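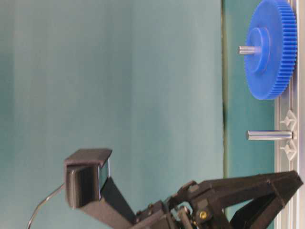 Is the Duvaleo reunion special ready to tape in front of an audience?
Probably, if the four open items below get closed before the doors open. The rest passed.

Duvaleo Reunion Special — Studio Safety Walk-Through
Clakgate Stage, Trokville
March 26, 2025
Checked by: Gus Escobedo
For the production: Wendell Villanueva (Ruiz-Ortega)

1. Audience seating, 200 seats
Pass. The floor plan I was sent shows 18 more, squeezed in behind the last row. Those block the rear aisle and stay out.

2. Exits and exit signs
OPEN. Stage left exit is dressed as the old diner door from season one. It opens, but it looks like scenery and the sign is hidden behind a fake awning. I was told fans will know it's a door. Move the awning.

3. Diner set, counter and booths
Pass. Original booths, out of storage since August. One seat was loose and got screwed down while I stood there.

4. Staircase on apartment set
OPEN. Rail moves when leaned on. Script has three cast members leaning on it. "It held for eleven seasons" is not an inspection result.

5. Overhead lights
Pass. Safety cables on all 11 fixtures over the seating. Rafferty Greenberg had the paperwork, for once.

6. Kitchen fire gag
OPEN. Described to me as "a little smoke." The prop list says flame bar. Which is it? I need an answer in writing, plus a named person on the extinguisher.

7. Cables across walkways
Pass, with doubts. Taped and ramped this morning. Ask me again after the camera rehearsal.

8. Surprise guest entrance
OPEN. Finbarr Kavanagh won't say who it is or where they come in — fine, keep the secret, but I have to see the route. If it's through the seats, the aisle needs an usher at each end.

9. First aid
Pass. Kit stocked, medic booked for both tapings.

Re-check of 2, 4, 6 and 8 before the audience is let in. Otis Achterberg has my number and the keys to the stage door.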